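トリンドウッド科学学習館 こども解説シリーズ
ロボットの手は、なぜ場所をまちがえたのか

2021年3月22日(月曜日)
対象:小学校中学年以上

当館の工作室で、ロボットアーム「エミックス」が、つかむはずの小さな容器を横からおしてたおす不具合がありました。けがをした人はいませんでしたが、エミックスの公開運転は中止しました。この解説では、何が起きたのか、どのように調べたのかを説明します。

1 エミックスの仕事
エミックスは、机の上の小物をつかみ、決められた場所へ運ぶロボットです。先のほうには、ものをはさむ「グリッパ」という部品がついています。人間の指にあたる部分です。
エミックスは、人の作業の記録から動き方を学びます。人が手持ち用のグリッパをにぎって小物をつかむと、その位置や向きが記録されます。今回使われた記録は、ぜんぶで512回分でした。

2 何が起きたか
運転中、エミックスは容器から4センチメートルずれたところで指をとじました。何もはさめていないのに、エミックスはそのまま腕を横へ動かし、容器をたおしました。見守っていた職員のノエミ・セラーノが非常停止ボタンをおし、腕は止まりました。
非常停止ボタンは、ロボットの動きをすぐに止めるためのものです。どのロボットの近くにも、手のとどくところに置かなければなりません。

3 原因をさがす
調査は、技術担当のヘイミッシュ・トッシュとヌハイラ・ヘルミーが行いました。最初にうたがわれたのはモーターです。しかし、モーターを700回動かして調べても、ずれは出ませんでした。
次に、学習に使った記録を一つずつ見直しました。すると、一部の記録で、手持ち用グリッパの位置がとつぜん横へとんでいました。人の手が、そのように一瞬で動くことはありません。
手持ち用グリッパには、白黒の四角いもようがはってあります。カメラの映像にうつったもようから、コンピューターがグリッパの位置と向きを計算します。もようの一枚は、角がはがれてめくれていました。そのため計算がくるい、まちがった位置が「正しいお手本」として残っていたのです。

4 もう一つの問題
原因は、もようのはがれだけではありません。エミックスには、指の間にものがあるかどうかを確かめるしくみがありませんでした。確かめるしくみがあれば、つかめなかった時点で止まることができたはずです。
現在のエミックスは、指に力がかかっていないときは腕を動かさず、ランプをつけて職員に知らせます。また、まちがいのあった記録は取りのぞき、新しく取り直しました。

5 作業前の点検
点検は、作業を始める前に毎回行います。もようがよごれていないか、めくれていないかを見ます。指をゆっくり開閉し、引っかかりがないことも確かめます。ケーブルの通り道も大切な点検項目です。白いかざり机で両手にグリッパを持って行う作業では、左のグリッパから出た細い黒いケーブルが、机のふちの下へたれています。このようなケーブルは、体やいすに引っかからないか、腕をのばしたときに強く引かれないかを、作業する人とは別の人が確認します。気になるところが見つかったときは作業を始めず、点検表に書いて、担当のマリクルス・フィゲロアに知らせることになっています。

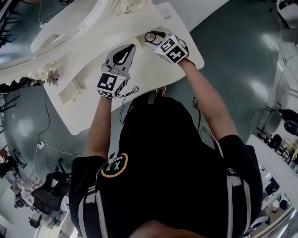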